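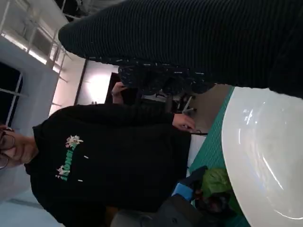

Shared Rooms and Furnishings: Cutting Mats as Table Covers

Mavis Montoya
Board Moderator
Posts: 1483

Members are invited to comment on the use of green cutting mats on the small tables at Strickland. The present practice is to leave the mat in place when a plate and fruit are set out. I would ask that replies address the furnishings and refrain from remarks about other members.

The relevant points are the surface itself, the choice of plate, and whether food should be placed directly on a printed grid.
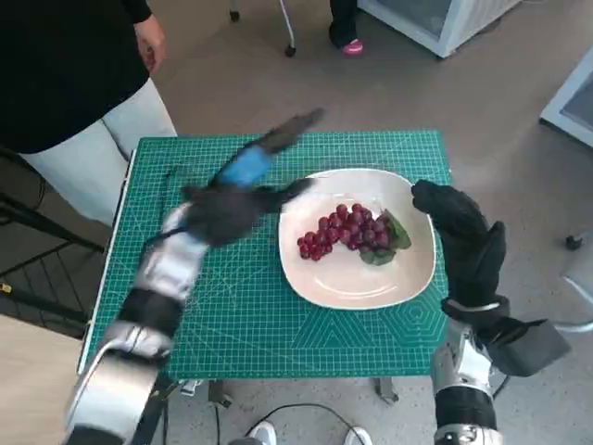 REPLIES

stenon_desk
Member
Posts: 300

I support retaining the mats. A plate set down on a bare tabletop slides, and the tables at Strickland are small. The white rounded-square plate has a raised rim and holds one bunch of grapes with its leaves without difficulty. I see no grounds for purchasing placemats.

I would further note that the grid lines are of use when the table is returned to its standard arrangement at 4 p.m.

Arna_West
Member
Posts: 55

I must respectfully disagree with the previous post. A cutting mat is a craft supply. It is scored by blades and it picks up adhesive, and neither is suitable near food. The Ivix catalog lists a plain wipeable cover that would serve the same purpose. I request that the matter be placed on the December agenda.

There is also the question of personal belongings. Bags and soft items should be kept clear of the table edge whenever the table is in use.

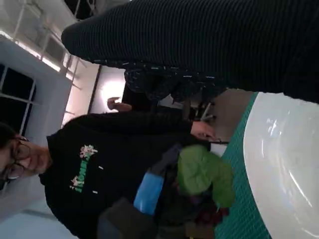
RE: Personal belongings at the table

stenon_desk

The second point is accepted. Members seated near the table should place their belongings under their own chairs. I do not accept the first point. The mats kept for table use are stored separately from those in the craft cabinet and are labeled on the underside.

Arna_West

Are they washed? The posted rules do not say so.

Mavis Montoya
Board Moderator

They are wiped with mild soap and laid flat to dry. They may not be rolled or placed near a heater, as they warp. I will have the wording added to the posted rules.

On the subject of direct contact, fruit is to be served on the plate. A bunch laid on the mat beside an empty plate does not meet the standard for service, whatever the condition of the mat.

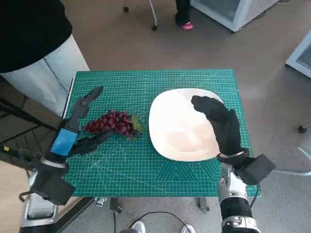

Grapes and white plate on the green mat.

stenon_desk

Agreed as to service. I would ask that the rule not extend to display, where no one is expected to eat the fruit.

Arna_West

I object to that exception. Members cannot be expected to know which fruit is for display.

Mavis Montoya
Board Moderator

Both positions are noted. The plate rule stands for the present, and the Ivix cover will be priced before December.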